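Speaker notes: Curses, droughts and other stories teams tell
Club history evening, Brulmont, Monday, 7:30 start

Opening

Thank Larasati Teoh for the invitation and for the sandwiches. Say early that I grew up a Parnuvcombe fan, so people know where the bitterness comes from.

Ask for hands: who believes Parnuvcombe lost all those finals on account of the goat, the bell or the groundskeeper's widow? There are three versions of the curse and they can't all be right. My grandfather swore by the bell. He also swore by a horse that never won a race.

The drought, with the romance taken out

Fifty seasons without a title sounds like a punishment from above. Put the slide up and let it sit a moment. In a league of 16 teams, with no draft and no cap for most of that stretch, somebody was bound to go a very long time without winning. It happened to be us.

Then the money. For most of those years we had a smaller payroll than Guvia. We had an owner who sold his best pitcher twice. I have read the old board minutes and there is plenty in them about the price of roof paint and very little about scouting.
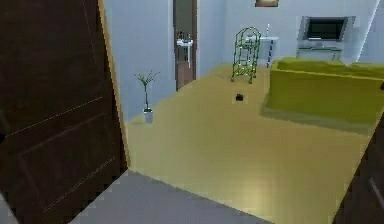 The scouting part is where I want to slow down. Haziq Saragih went through the old reports and found 268 of them for one ten-year stretch. Fine. But 162 of those were on players from within a bus ride of the ballpark. Pause here. If you only look down the road, you only find who lives down the road.

Somebody will say the local boys had heart. They did. They also had trouble with the curveball.

The winning year

Careful with this section, it's the one people came for. Don't sneer.

The book version: Somkiat Kaewsai takes over as manager, gives the speech in the rain, the team believes in itself and the curse is lifted. I've talked to four men who were in that dugout and I got four different speeches. One of them doesn't remember rain.

What I can check: two good left-handers came up in the same spring. The shortstop stayed healthy. Guvia's bullpen fell apart in the last month. Kaewsai was a good manager, and he had been just as good the year before, when we finished ninth.

Read the Ningsih Nasution column aloud, first paragraph only. She wrote it in February, before a game had been played, and picked us to win on pitching alone. She got angry letters about it from our own fans. 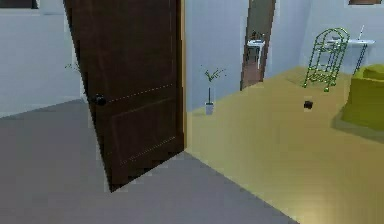
Ndung'u Park and the crowd figures

The club says 2,000 people stood outside the gates for the last game. I'd like to see who did the counting. The street there is narrow and the fish market was open. Sutrisno Simanjuntak sold programs that night and remembers "a decent line." Use his quote, he's in the third row and he's fine with it.

Skip the parade story if we're past 8:15.

Questions

Likely ones: do I really think luck explains it (a lot of it, yes), will they repeat (I doubt it, the second left-hander's elbow), and what happened to the bell. The bell is in a storage unit behind the bus station. I asked to see it and was told to write a letter, so I wrote one in the spring and am still waiting.

Leave the book table open until Larasati wants to lock up.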